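Search this forum
Advanced search
Bench & Budget > Automation > Buying and planning

Planning a second two-arm bench - what did you forget to budget for?

Posted by foldline_kal, Sunday

Hi all, long time reader, finally have a reason to post. I run a two-arm folding bench and I've been asked to put together a budget for a second one. The arms themselves I can price in my sleep at this point. Everything around the arms is where I got burned last time, and I'd like to not get burned again in front of the same person who signs the purchase orders (hi Sulastri Kwok, if you ever find this).

The short version of my list so far: two arms, two grippers, a table, cables and something to hold the cables, spare fingers, and a pile of paper. My first draft was one page and I got it back with more red on it than black. Fair enough!

My main questions:

1. Do you buy matched pairs of arms, or one now and one next year?
2. Custom finger tips or stock ones for thin material?
3. What do you set aside for cable management? I set aside nothing and I regret it daily.
4. One big table or two pushed together?

For a sense of scale, the job is paper, single sheets, folded in the middle of the bench with both grippers working close to each other. It's the close part that eats the money, I think. Everything that is fine at arm's length gets fussy when two sets of fingers want the same corner.

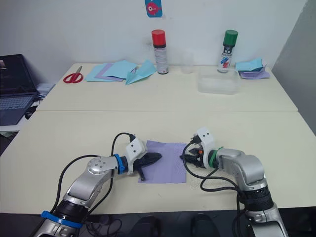

Wallis_bench: Don't split the pair. I did one now and one next year and the second arm came with a newer controller, a different connector on the wrist, and firmware that wouldn't talk to the first. I spent more on adapters and my own evenings than I saved by waiting. Buy both together or buy neither and put the money toward something else.

tapedispenser44

I'll disagree with Wallis a little. If your approval limit is tight, one arm now means you have one arm. Waiting for two can mean you have zero for a long time. We bought a single, learned a ton on it, and by the time the second was approved I knew I wanted a different gripper anyway. Just get the vendor to put in writing that they'll ship you the same revision. Ours did it without any fuss.

Wallis_bench

Did they put it in writing or did they say they'd put it in writing?

tapedispenser44

In writing! It's on the quote. I'm not new here :)

foldline_kal

OK so both of you are making me nervous in different directions. I'm leaning toward the pair, mostly because my task doesn't exist with one arm. You can't hold a sheet down and crease it with one gripper (well, you can build a jig, but then I'm budgeting for a jig).

won_r

On fingers: go stock first, then spend. We ordered custom tips before we had folded a single thing and the shape was wrong. Too wide, they covered the edge we were trying to pick up. Pointy stock ones did better on paper than anything fancy we drew. I'd put in 3 sets of spares per arm and call it done for the first year. They're small and they walk off.

uronus_ops

Agree on pointy, disagree on 3 sets. We burned through more than that in the first few months from people teaching the arms by hand and driving them straight down into the table. Whatever number you pick, get it on the same order as the arms so the shipping only hits you once. I paid 44 bucks... sorry, no, I just looked, it was way worse than that for a bag of parts that fit in my palm.

foldline_kal

Noted. Our tabletop has some opinions about people teaching by hand too.

cable_sad

Cables. CABLES. I put $221 per bench in our last plan for cable stuff - sleeves, clips that go around the arm segments, a couple of strain reliefs, and a tray for under the table. Got asked why it wasn't zero. Got it approved anyway, and it's the best money in the whole plan. A loose loop at the wrist is fine right up until you ask for a big rotation, and then it snags on the other arm. If your two grippers work right up against each other you want this sorted before week one.

tapedispenser44

I'd go cheaper. Hook and loop straps and an afternoon. The sleeves made our wrists stiff and we ended up cutting them off. Leave the slack, just decide where it goes.

cable_sad

Straps slip. But yes on stiff sleeves, get the soft braided kind and size up. I had the same problem with the first batch.

foldline_kal

I went and looked at our current bench after reading this and, yeah. There are long loops lying right out on the tabletop, plus a tangle on the floor I've been stepping over for months. I'm putting in a line for it. Splitting the difference between you two, so probably straps up top and a proper tray underneath.
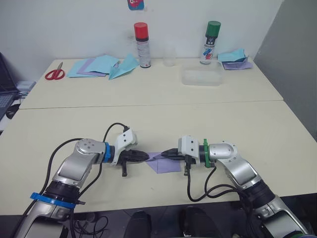 Both grippers at the folded purple sheet, tips nearly meeting.

won_r

OK that is close quarters. Question about the table, are you happy with the seam? We have a bench like that and I'd never do it again. The two halves settle differently and you end up recalibrating one half.

foldline_kal

Happy enough. All the work stays on the near part and the back is just where stuff lives. If I ever wanted to pick fresh sheets from the back with the arms I'd probably hate it. For the new bench I got a quote from Wosside for a single top and it came in at $444 before delivery, and I keep going back and forth.

Wallis_bench

Get the single top. That's cheap next to one lost week.

uronus_ops

Ask them about delivery first. A single top that size might not go around the corner in your hallway, ask me how I know. Two halves on one rigid frame is fine if you bolt them down.

won_r

Bolted, sure. Ours were just pushed together so maybe that's on me.

KTzanetos

Jumping in from the buying side (Kalliopi Tzanetos, I do this for a couple of small labs). Two lines I never see in first drafts. One is material. People write "paper" and leave it blank, then go through packs and packs of it while they're tuning. Put in 100 sheets per color per week until you have real numbers, then cut it back. The other is people time. If someone has to sit at the bench to reset the sheet after every try, that's hours, and hours need to be on the page or the whole budget looks cheaper than it is. I've seen plans get approved on hardware alone and then sit there for months with no one free to run them.

foldline_kal

Oof, the reset time. I had that as "existing staff" with no number next to it. That was one of the red marks.

KTzanetos

It always is.

tapedispenser44

Does the color matter for you? We found our arms were fine but our vision side had trouble with anything near the table color. So if you're ordering a cream or white table, don't order white paper to go with it. Or the other way around.

foldline_kal

We use light blue and purple on a cream table and I've had no complaints from the vision side. So I'll keep that combo and order the same again. Good point about matching it on the new bench though, I was about to pick the top by price alone.

cable_sad

Any plan for a service contract? I skipped it, and I'd skip it again, but I have a friend who wouldn't.

Wallis_bench

Skip it for year one if the warranty covers parts. Read the part about grippers carefully. Mine counted them as consumables.

uronus_ops

Same. Fingers, fine, that's fair. The whole gripper, no way. I argued it and got half back.

foldline_kal

Didn't even think to check that. OK, here's where draft two stands: matched pair on one order, stock pointy fingers with more spares than I wanted, straps plus a floor tray, Wosside top pending the hallway (going to measure tonight), paper by the week, and actual hours for resets. It goes in for the March round. Will post what gets crossed out.

won_r

Measure the elevator too.

Related threads
Single top vs. split top for small arm benches
Gripper warranties: what counts as a consumable?
Soft braided sleeve sizes, a running list
Leasing arms for a short project, worth it?
How do you charge reset time to a project?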